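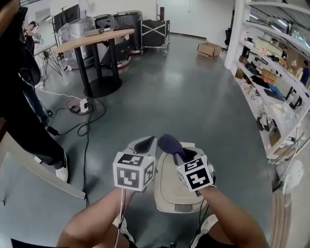
Page last changed: May 24, 2018

Home Rooms Prices FAQ Contact
Search this site Go

Gotgate white room: frequently asked questions

What does the room look like?
White walls and a polished grey floor, with ceiling lights. The floor reflects the lights quite strongly. Most people get used to it, but if you plan to film or take pictures, come and look at the room before you book.

Is there any furniture?
The round high table with the light wood top stays in the room. It has a black pedestal and you can move it, but please lift it with two people and don't drag it. Chairs are kept in the store cupboard by the lift. If you need long tables, order them when you book. They come from Blomqvist and we need six days' notice.

What does it cost?
A half day is 2,000 kronor. Evening hire is the same price. An extra hour at either end is 300 kronor, if the room is free.

Can I bring my own equipment?
Yes. Tripods, screens on stands, carts and heavy items on wheels are all fine. Check that the wheels are clean before you roll anything in – grit leaves marks that we can't polish out.

Is there enough power?
For most things, yes. Bring your own power strips and extension leads. Leads may lie on the floor while you are working, but keep them away from the door. Please don't use tape on the floor. If you have to hold a cable down, ask us for a rubber cover.

Can I have boxes delivered in advance?
We take in parcels the day before your booking. Write your name and the word "Gotgate" on the outside. Anything too big for the lift has to come up by the goods stairs, and you will need your own people to carry it.

Do I have to wear special shoes?
No. Trainers or other soft soles are best. No metal heels and no studs.

Where do we leave coats and bags?
There are hooks in the corridor. You may keep them in the room with you if you prefer, but we are not responsible for either.

What about rubbish?
Flatten cardboard boxes and put them in the cage downstairs. Plastic wrap goes in the bin marked Lodano, next to the cage. Small rubbish can be left in a tied bag inside the door.

Is the room open all year?
It is closed in July. We answer email then too, only more slowly.

Who do I contact?
Marit Løken for bookings and invoices, Randi Engström for keys and deliveries.

Share 6 Comments 0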